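Play kitchens: does a small set get used more than a big one?
Forum: Home and Family > Toys and Play

salovmom
Our daughter turns 3 in December and my parents want to buy her a play kitchen. They are looking at the Kavum, which comes with a full food set. My husband thinks we should skip the kitchen and just get some food and dishes, because our apartment in Salovside has no room for another large thing. Has anyone gone the dishes-only route? Did it last, or did the kid lose interest after a week?

brickpath
We did dishes only. It lasted two years and is still going. Ours is three plates, a cutting board and a few pieces of fruit, and it lives in a shoebox. 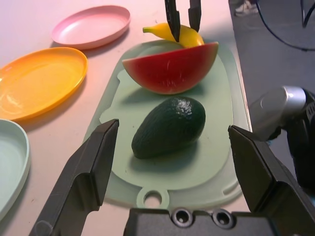
My son plays restaurant at the coffee table most evenings while I cook. He takes my order, tells me they are out of it, and brings me something else. I don't think a stove with knobs would add much to that. He uses the couch arm as the oven. If your daughter likes pretending to be a waiter more than pretending to be a cook, I'd save the floor space.

Ater
I'll disagree. We started with loose dishes and they ended up all over the house. Once we had a kitchen with a cupboard, the dishes had somewhere to go, and our girls put them back without being asked (mostly). They stand at it side by side and talk to each other the whole time. You don't get that from a box.

The Kavum is fine, by the way. The oven door hinge is weak. Tighten it when you put it together and check it again a month later.

brickpath
A shoebox is somewhere for them to go too.

Ater
Sure, if your kid will use it. Mine dumped the box and walked away.

D_Hennessy
Daithí Hennessy here, I teach the pre-K room and have watched a lot of this. Both work. What matters more is how many pieces are out. Our room was once given a donated set of 429 pieces. The kids poured it on the floor, walked through it and left. We put most of it in the closet and kept 20 pieces on the shelf, and they started setting tables and feeding each other again.

At home I'd go lower than that. Plates in different colors are useful because children assign them. One child is always pink, and there will be an argument, and the argument is part of the play.
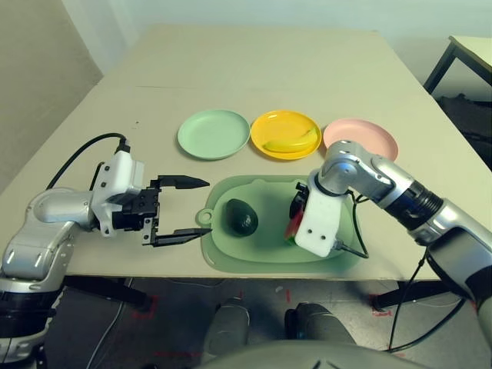

Swap things every few weeks. Take the fruit away and bring out bread and eggs. When the fruit comes back it's new again. I'd also add a real item or two — a small metal pot, a dish towel, an old menu from a takeout place. Those get more use than anything from the toy store.

salovmom
Thank you, this helps. How do you handle the grandparents, though? They really want to give something big. My mother has already measured the wall.

tamarack_8
Let them buy the kitchen. They're happy, the kid's happy, and you can sell it later for half of what they paid. I don't see the problem.

brickpath
The problem is that she has no room. It's in the first post.

tamarack_8
I read it. Everyone says they have no room and then they find room.

Bhat
We asked my in-laws to keep the kitchen at their house. Our daughter has the big one there and a small set here. She looks forward to it when we visit, and they get to see her use it, so that was the end of the discussion. It might work for your mother if she has the wall space she keeps measuring.

On cleaning, since someone will ask: our plastic plates go in the top rack. Hollow food I wipe by hand, because water gets inside through the seam and then it smells.

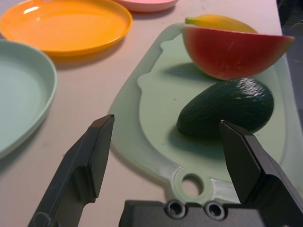

Update from salovmom

We talked to my parents and went with Bhat's idea. The kitchen goes to their house and we are getting a small set for ours. My mother has picked the wall next to the pantry. My husband found a shoebox.

Ater, I passed on the note about the hinge. My dad says he'll use a longer screw.

Ater
Check the thickness of the door first. A long one will come out the front.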